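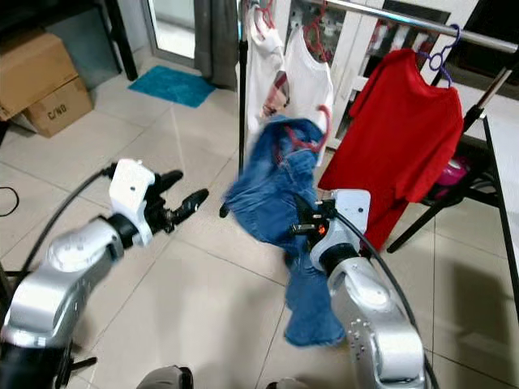

Last changed: August, 16:10

List: skendville-staff
Subject: Re: Garment station at Stistine, work assignments from next month
From: Operations Office, Skendville Garment Care

Colleagues,

The office has received several replies to the notice on the garment station. The one quoted below raises the points most of them share, and it is answered here for the whole list.

> The notice says the two-arm unit will take over "hanging and
> rack work" at Stistine. Nine of us do that work now. Does this
> mean nine fewer jobs, or nine people doing something else? And
> if something else, at what grade? We would also like to know who
> is answerable when a garment is damaged. At present the hanger
> signs the ticket. A machine cannot sign a ticket.
>
> One more thing. Jeans are slow even for us, and hangers catch in
> everything. If the unit is timed on shirts only, the figures
> will not mean much.

On positions. No position at Stistine is being withdrawn. The nine employees now assigned to hanging will keep their grade and their hours. Four will move to inspection and mending, and three to the front counter. Two will remain at the racks as station attendants. Preferences should reach this office before the end of the month – a written note is enough.

On the work itself. The unit handles single garments at the drying rack: shirts, T-shirts and trousers, denim included. It works with ordinary plastic hangers of the kind already in use. Attendants will clear tangled hangers, straighten garments that have been left twisted, and stop the unit whenever they judge it necessary. They do not need permission to stop it, and stoppages will not be counted against them.

On damage. The ticket will continue to carry a person's signature, but it will be that of the inspector who releases the garment. Damage found at inspection will be recorded against the station and not against the attendant on duty. Form 521 has been revised for this purpose, and the old version should no longer be used.

On timing. The writer's remark is accepted. Jeans will be timed separately from shirts, and the results for both will be sent to this list. The Geum branch has asked for the same figures and will receive them at the same time.

Training for attendants will be held at Zeltgate and takes 16 hours, all of it paid. Groups are limited to 10. Employees from other branches may apply if places remain – those from Stistine will be seated first.

Further questions may be sent to the list or directly to this office.

Operations Office
Skendville Garment Care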